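Ornex Handgreifer-Set (2 Stück) mit Markerwürfeln — lohnt sich das für Aufnahmen im Büro?
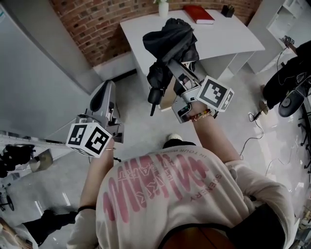 Nelly Valderrama
Mitglied, 2 Beiträge

Wir wollen Demonstrationsdaten für einfache Aufräumarbeiten sammeln: Schirm aufheben und wegstellen, Buch zurück auf den Tisch, solche Sachen. Dafür steht das Zweierset von Ornex zur Auswahl, also links und rechts je ein Greifer mit aufgesetztem Würfel. Ich habe es seit März als Leihgerät über Tanumano und muss mich jetzt entscheiden, ob wir kaufen oder zurückschicken.

Was bisher gut läuft: Die Greifer sind nach kurzer Eingewöhnung angenehm zu führen, und auch Leute ohne Vorkenntnisse kommen damit zurecht. Harte Gegenstände machen keine Probleme.

Was mich stört: Bei weichen Sachen wie einem zusammengelegten Schirm oder einer Stofftasche verliert die Auswertung immer wieder die Lage der rechten Hand. Auf einer Strecke von 500 Bildern fehlen mir 234 Posen, links fast keine. Außerdem haben wir einen weißen, glänzenden Fliesenboden, und ich weiß nicht, ob der eine Rolle spielt. Im Angebot steht außerdem noch ein Servicepaket von Bilgin mit Einrichtung vor Ort. Hat das jemand genommen? Und gibt es eine günstigere Alternative, die mit den gleichen Würfeln arbeitet?

Dexter Rivera
Mitglied seit längerem

Wir haben das gleiche Set und kennen den Effekt. Bei uns lag es an zwei Dingen.

Erstens die Verdeckung. Alles, was nach oben absteht oder sich beim Anheben aufbauscht, schiebt sich je nach Handhaltung vor den Würfel. Beim Schirm hilft es, ihn weiter Richtung Griff zu fassen und das Handgelenk etwas nach außen zu drehen. Schau dir die verlorenen Bilder einzeln an und prüfe, ob noch mindestens eine Markerfläche ganz zu sehen ist. Wenn nicht, kann die Software auch nichts finden.

Zweitens das Licht. Glänzende Fliesen spiegeln die Deckenlampen, und dann regelt die Kamera die Belichtung herunter. Belichtung fest einstellen, Automatik aus. Wir haben zusätzlich eine matte Matte auf den Boden gelegt, danach waren die Ausfälle deutlich seltener. Ein weißer Würfel vor weißem Boden ist an sich kein Problem, solange das schwarze Muster scharf bleibt.

Wenn nur eine Seite ausfällt, würde ich auch die Würfel einmal tauschen. Wandert der Fehler mit, ist es der Würfel oder sein Sitz. Bleibt er rechts, liegt es an der Bewegung. Nach dem Tauschen neu kalibrieren und die Zuordnung der Marker anpassen, sonst sind die Posen vertauscht.

Das Paket von Bilgin hatten wir. Einrichtung und Kalibrierung waren ordentlich, gekostet hat es 300 Euro. Mit der Anleitung bekommt man das aber selbst hin, wenn man einen Nachmittag einplant. Gekauft haben wir das Set am Ende trotzdem — für Aufgaben mit beiden Händen habe ich in der Preislage nichts Besseres gefunden.

gast_tf

Nimm Gimitz, ist billiger. Ob die Würfel passen, weiß ich nicht, ich habe nur das einzelne Modell für eine Hand. Akku hält bis zu zwei Stunden.

Nelly Valderrama
Mitglied, 2 Beiträge

Danke, Dexter. Würfel getauscht, der Fehler bleibt rechts, also ist es wohl die Handhaltung. Mit fester Belichtung sieht es schon besser aus. Die Matte probiere ich als Nächstes. Das Servicepaket lassen wir weg. Ein Modell für nur eine Hand hilft uns leider nicht weiter.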